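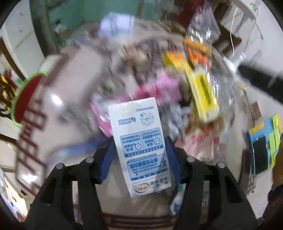
22/09/2019. Devus open day, up at Wurniston, and I'm writing this on the bed with my shoes still on or it won't get written. Left Hotbridge on the 8 o'clock bus with no breakfast, which I regretted by the ring road. Thought it would be big orange arms behind glass and a film with music. There was a bit of that downstairs. But the part I liked, the part I went back for twice, was upstairs in a plain room with a green wall and a table covered in shopping. Packets, bags, yellow boxes, all in a heap. And a black gripper you hold in your own hand, two jaws with blue pads on the inside, and you pick the things up with it. Milk carton was the one I remember best, Yili on the front in red and green, gripped by its narrow sides with all the writing the wrong way up. I've got a kitchen table that looks just like that heap and I've never once thought of it as difficult.

It IS difficult though. My go lasted 3 minutes and felt like one. You squeeze and the jaws come together, simple enough, but you have no fingertips any more. You don't know when you've got it. I kept looking at the pads to see if they were touching, then squeezing a bit more to be safe, then worrying about the box. I picked a sort of floppy packet for my first try because it was nearest, which was stupid. It folded up and slid out. Second try I pinched the corner and it came up swinging. The woman running the table said corners were fine, corners counted. I asked counted for what and she laughed and said just in general.

She was good, that woman. Quick talker, sleeves pushed up, had obviously said it all a hundred times since the doors opened and still let people ask. What she said was that everyone tells her the arm must be the hard part and it's mostly the holding. Big heavy things, same shape every time, that has been done for years. A crisp packet next to a box next to a bag, all leaning on each other, that's what keeps them there in the evenings. I wrote "leaning on each other" on my hand so I'd have it for tonight. Still there, a bit smudged.

Must ask at work whether anyone has tried anything like it on returns. Our returns cage is exactly that. Everything leaning on everything.

Going backwards a bit. Arrival. Bus put us down on the wrong side of the road and there was a sign to the Ouazzani building with an arrow pointing straight into a hedge. Followed some people who looked as if they knew and they didn't. Got in eventually through what I think was the delivery entrance. Sticker for your coat, a leaflet, a pencil. Good pencil, I've kept it. They'd printed 200 leaflets and the man at the desk was fretting that it wasn't enough, then when I left there was still a great pile of them, so I took a second for the neighbour's girl.

Downstairs hall first. One long belt with trays going round on it and an arm at the end putting trays into a rack. Very smooth. Everybody stood and watched it the way you watch a washing machine. It stopped once and a lad in a Devus shirt opened a panel and closed it again and it went on. Small boy next to me shouted at it to hurry up. I could have stayed there but my feet were cold, stone floor, and somebody said tea was upstairs so up I went.

Tea was weak. Biscuits all right. Nowhere to sit, I stood by a radiator with a cup in one hand and the leaflet in the other and tried to read about pads. The leaflet is not well written. There's a whole page about the future and then a tiny paragraph at the bottom about the thing I wanted to know, which was why the pads are soft. As far as I can make out a soft pad gives a little and so touches more of whatever it's holding, and a hard one only touches at the edges and then it slips. I'd have put that on the front. Asked the woman at the table and she said yes, more or less, and pads wear out and get replaced, they go shiny first. I said like brake blocks on a bike and she said she was going to steal that.

Then the talk. 16 chairs put out and far more people than that, so a row of us along the back wall. Young man with slides. Too fast, and he said "policy" all the way through without telling us what he meant by it until the questions. It's just what they call the bit that decides what the hand does next. Fine, say so then. But he got better once he forgot the slides and talked about opening fridges. He said people are terrible at describing what their hands are doing, so there's no use asking them, you have to let them do it and take it down as it happens. Thought of Mum and pastry. She could never tell you how much water. "Until it's right." I nearly said that out loud and I'm glad I didn't because the man next to me then asked a question that was really a speech about jobs, and went on for ages, and the room went stiff.

Not that he was wrong to ask. I had the same thing in my stomach. If they sort the heap out, then that's the cage sorted and that's me and the two on lates. The young man gave the sort of answer they all give, freeing people up. Freeing them up for what. I'd have liked him to say he didn't know. The woman upstairs did say it, when I asked her after – she said she thinks about it, and her dad packed fish, and she doesn't know. I thought more of her for that than of the whole talk.

Went back for a second go on the gripper when the queue had died down. Much better. Went for boxes. Boxes are lovely, flat sides, you line the jaws up and close them and it feels like a handshake. Trick is to come down straight and not be greedy, and to pick what's on top and not what you want. Kept reaching for what I wanted. She told me to slow down before I closed and I did and it made all the differance. Had a try at a carton too and my wrist ached afterwards, the outside edge, still does a bit now. Wouldn't want to do a full shift with it.

A grandad had his go after me and was miles better than any of us. Didn't say a word. Picked, placed, picked, placed, handed the thing back and went for his tea. I want to know what his job was.

Things I meant to ask and didn't:
how much does one of those cost
does it get tired of plastic, shiny stuff, or does it treat it all the same
what about eggs
do they do visits for firms or only open days

Might email. The address is on the leaflet. They did one of these in June as well, apparently, and I never saw a thing about it, so either they don't advertise or I don't look. Probably the second.

Bus home late and packed and a smell of chips from somewhere that drove me mad. Got off a stop early and bought some. Ate them walking. Caught myself looking at how I was picking them up, thumb and two fingers, never the same way twice, and little turn of the wrist to get one out from under. Never noticed I do that. Then dropped one.

Home. Wurniston is a nicer town than I'd remembered, there's a proper market hall now and a shop that mends clocks, must go back on a day when I'm not rushing. Didn't get to the river at all. Forgot to ring about the boiler. Coat still has the sticker on. Unpacked the shopping from yesterday that I'd left in its bags and did the milk with one hand, slowly, straight down, just to see.

Bed. Boiler first thing.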